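Computer Hardware Basics, Handout 3: Choosing a Power Supply

The power supply unit (PSU) is the part which students forget most often when they plan a computer. They compare processors for many evenings, and then they take the cheapest PSU in the shop. In this handout we look at how to choose it in a better way.

First, make a power estimate. Write down the highest consumption of the processor and of the graphics card, and add a small amount for the drives and fans. For our Skesance build the sum is 362 watts. A unit of 300 watts is therefore too small, even if the computer starts with it and seems to work well on the desktop. Under full load it can shut down without any warning.

Second, read the label on the side of the unit. The total number is less important than the power on the 12-volt line, from which the processor and the graphics card take almost everything. On the Vakura label, which we read in class, this line is given in amperes. Multiply by 12 to get watts: 18 amperes is only 216 watts. 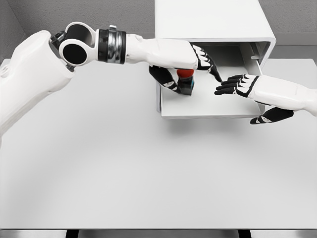 Third, check the connectors before you buy. Some graphics cards need two separate cables, and an adapter is not a good solution for daily use. Never use the modular cables from one brand with the unit of another brand. The plugs may fit, but the pins can be in a different order.

Homework: repeat the calculation for the Skesent build and bring your result on paper. Please show all the steps.

Thorlacius Computer Courses | Contact | Last changed 23/05/2019 | Back to top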